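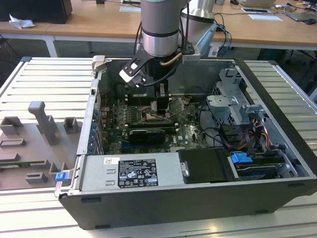 Body fat readings from home scales are driving me up the wall and I want to know if anyone still trusts theirs. I've had a Derneo foot-to-foot scale since the spring. Same person, same bathroom, and it says 24 percent before breakfast and 21 after dinner. My weight on it is steady enough. What I'd like is a number that tells me what is going on inside. Weight alone is like putting that Dell tower on a scale: you get pounds, and you learn nothing about the graphics card or whether there's a heatsink on the board. Should I replace the Derneo with something better or quit looking at the percentage?

Posted by millrace_t, 6:50 am

Quit looking at it day to day. Those scales send a small current up one leg and down the other and estimate the rest from your height, age and sex. Drink a big glass of water and it changes. Take a hot shower and it changes again. If you want to keep using it, weigh in at the same time every morning, before eating, after the bathroom, and write down the average for the week.

Posted by oatbran_and_out, 7:15 am

I disagree that averaging fixes it. Averaging helps with the daily bounce. It does nothing if the scale is off by five points in one direction, and mine was. I had a skinfold test done at Irness (the gym by the river, they do it at the front desk if you ask) and it came out well above what my scale had been telling me for a year.

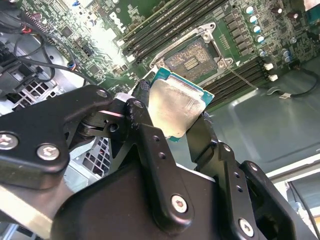 The test took ten minutes and the trainer did every site twice. She also told me to come back to the same person each time. Two people pinching the same arm will get two different numbers. I go every eight weeks now and the scale at home is just for weight.

Posted by slowlap

Calipers have the same problem, slowlap. They run on a formula too. You don't know that the scale was wrong, you know that the two didn't match.

Posted by oatbran_and_out

Fair, but the calipers also match my waist measurement and how my pants fit. The scale said I was getting leaner through a winter when I went up a belt hole.

Posted by slowlap

Tape measure. I've said it in every one of these threads. Waist at the navel, standing relaxed, once every two weeks. Cost me two dollars.

Posted by kettle_row

Can I ask what you're trying to do, millrace? I ask because the answer changes. If you're at a healthy weight and want to put on muscle, the trend in body fat is worth having. If you have a fair amount to lose, bathroom weight is fine for now. 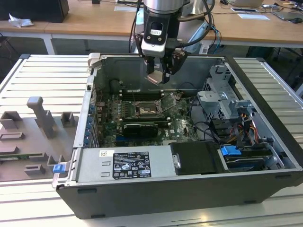 I started out nearly 125 pounds heavier than I am today and didn't check a percentage until most of it was gone. Up to then I was eating 2,000 calories a day, walking, and getting on a plain dial scale. A percentage would have given me one more thing to fret over in the evenings.

Posted by hollow_pine

Thanks all. To answer hollow_pine – I'm at the second one, muscle. I lift three times a week and I've been stuck on the bench at 150 since about June. Weight hasn't moved. I wanted to know if I was swapping fat for muscle or just standing still.

Posted by millrace_t, 12:20 pm

If the bench hasn't moved and the weight hasn't moved, my guess is standing still. Eat a bit more and see. You don't need a gadget to tell you that.

Posted by kettle_row

Bit harsh. Bench is one lift. What are the squat and the row doing?

Posted by oatbran_and_out

Row is up, squat is up a little. Bench is the only one stuck.

Posted by millrace_t

Then you aren't standing still. I'd follow the Kulkarni plan for a couple of months, the one pinned at the top of the strength section. It has a second lighter bench day and that got me past the same spot. I still think a scan is the way to go if you can afford one. The clinic in Landska does them and I had one last September. Worth the drive for a starting number.
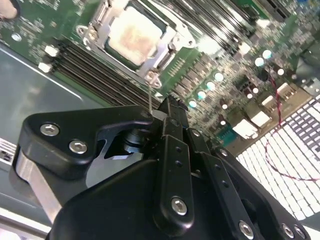 Black gripper, green motherboard.

Scan once, then tape and the lifting log after that. I wouldn't pay for a second scan inside six months.

Posted by slowlap

OK. Tape measure tonight, Kulkarni plan from next week, and I've switched off the percentage on the Derneo. I'll call Landska and find out what they charge. Will post the waist number when I have two to compare.

Posted by millrace_t, 9:05 pm

At the navel. Don't suck in.

Posted by kettle_row

Last updated: September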